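To: Household and Shop Automation list
From: Freya Ellwood
Date: November 6, 2019
Subject: Re: Readiness of arms for routine chores

Neville Bloxham wrote:

> The Griffiths site has asked whether arms of the Nallomholm type can
> take over table clearing and carton handling in December. Members are
> asked to state their position before the budget is set.

Dear colleagues,

On behalf of the Skunalden working group, I submit the following in reply to Mr. Bloxham's request.

Our position is that table clearing should be deferred. The Zestska trials covered 332 attempts at picking up and putting down common goods. Results were good with firm, regular items and poor with cloth, cutlery and anything thin lying flat. Patterned tabletops remain a concern, as veins and streaks in the surface may be taken for the edge of an object.

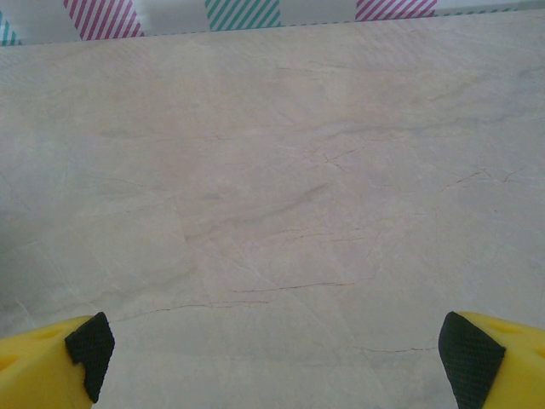 The group also considered wiping. A person wipes a table in less than a minute and notices a sticky patch without being told. We have no machine to recommend for that duty at present.

Carton handling is a different matter. Small boxes with flat sides suit a two-arm arrangement, and the group supports a limited trial at Griffiths on one bench, with a staff member present at all times. 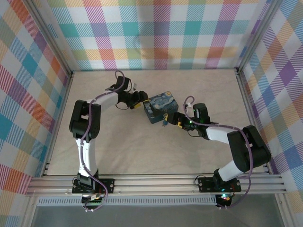

Speed should be stated plainly in any paper sent to the site. Our estimate is nearly 55 seconds for each box passed from one arm to the other and set down, against 3 for a trained packer. The trial can therefore be justified for quiet hours only.

Members who wish to amend this position should write to me directly. Two members have already asked for the wording on supervision to be made stronger, and a revised text will follow.

Freya Ellwood
Skunalden working group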